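How to write a notice of death for a local councillor or party member

Done a few of these for the Triltosstead ward newsletter now, always in a rush, so putting the steps down while I remember. Written for branch secretaries, but parish clerks can use most of it.

1. Ring the family first. Before you type a word. Ask who speaks for them and whether they want it out today or after the funeral. If they say wait, wait.

2. Confirm the basics. Full name, the name people used, age, ward, offices held and in what order. Get it from two places. When Duarte Correia died we had him down as deputy leader for a term he spent on the back benches – 366 copies printed before his sister rang. Old election notices are good for this. So are minutes, if somebody kept them. 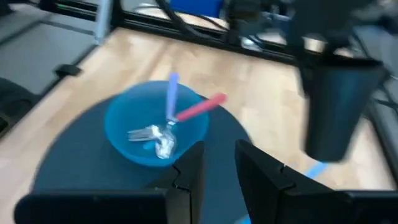

Opening line next. Name, office, where and when they died, nothing clever. "Former councillor for Garnudik ward" does the job. Cause of death only if the family offer it. Then work outwards to the places people knew them from, the surgery, the market, the lunch club. Small plain details are fine here, a blue bowl with a fork left in it says lunch club better than "tireless servant of the comunity" ever will. One or two of those, then move on.

3. Career in date order. First election, seats lost as well as won, anything they chaired. Majorities only if they matter. Barreto won by 6 votes and told everyone, so that went in. Party switches go in too, one flat sentence, no comment.

4. Tributes. Two is plenty. One from their own side, one from the other if you can get it by 4pm. Read the quote back over the phone. Don't tidy it up so much they don't recognise it.

5. Titles. Check whether "Alderman" was really granted or just what people called him. Same for letters after the name.

6. Funeral details last, on their own line. Day, time, place, flowers or donations. If its not fixed, put "arrangements to follow" and leave it there.

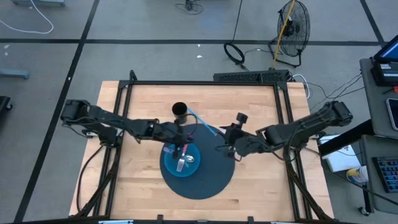

Round mat on the table, seen from above.

7. Length. 67 words for the noticeboard, longer for the newsletter. Write the short one first. Ours goes out to 2000 homes and the Telletti estate gets it a day late, so don't put "tomorrow" anywhere.

8. Leave the by-election out of it. No vacancy talk, no names of who might stand. Separate notice, separate week.

Before sending – spelling of every surname, age against date of birth, phone number for the undertaker. Ring that number. Then send the final text to the family and give them until Sunday evening to come back with changes.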